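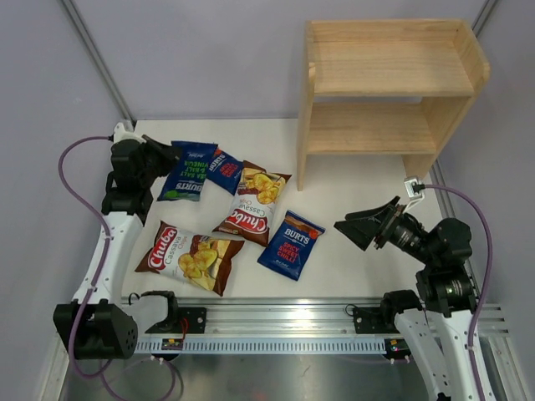 Retail Operations, Unit 4: Shelf Replenishment and Stock Rotation

Purpose of the unit

This handout accompanies the fourth lecture of the module. Students should read it before the seminar and bring it with them. It covers the movement of packaged food from the stockroom to the point of sale, and the records that must be kept along the way.

Key terms

Facing: one unit of a product visible at the front of a shelf. A product given three facings occupies three positions side by side, whatever the depth of stock behind.

Shelf capacity: the number of units a product's allotted space can hold.

Rotation: the practice of placing stock with the earliest date at the front. Crisps and similar snacks carry a "best before" date, which concerns quality. A "use by" date concerns safety, and goods past it must not be sold.

Light and bulky goods

Snack foods take up a great deal of room for their weight and value. The bags crush easily and do not stack well. Stores generally keep little of this stock in reserve and refill the display more often. Cases should be opened by hand where possible, as a blade may pierce the bags inside.

Worked case: Praseo

Praseo runs a small chain of convenience stores supplied from a depot at Merrick. One store opened the week with 329 bags of snacks in all flavours. During the week it received 1392 bags and closed with 7 cases unopened, each holding 24 bags, and no loose stock. Sales and losses together therefore came to 1553 bags. The till recorded 1538. The difference of 15 bags is the unexplained loss, and must be entered as such until a cause is found.

Preparation for the seminar

Read the Sudora delivery schedule in the module folder. Draft a refill plan for a store which receives deliveries twice a week, with the second arriving on Saturday. State how often each shelf would be checked and who would sign the record. Plans should not exceed one side of paper.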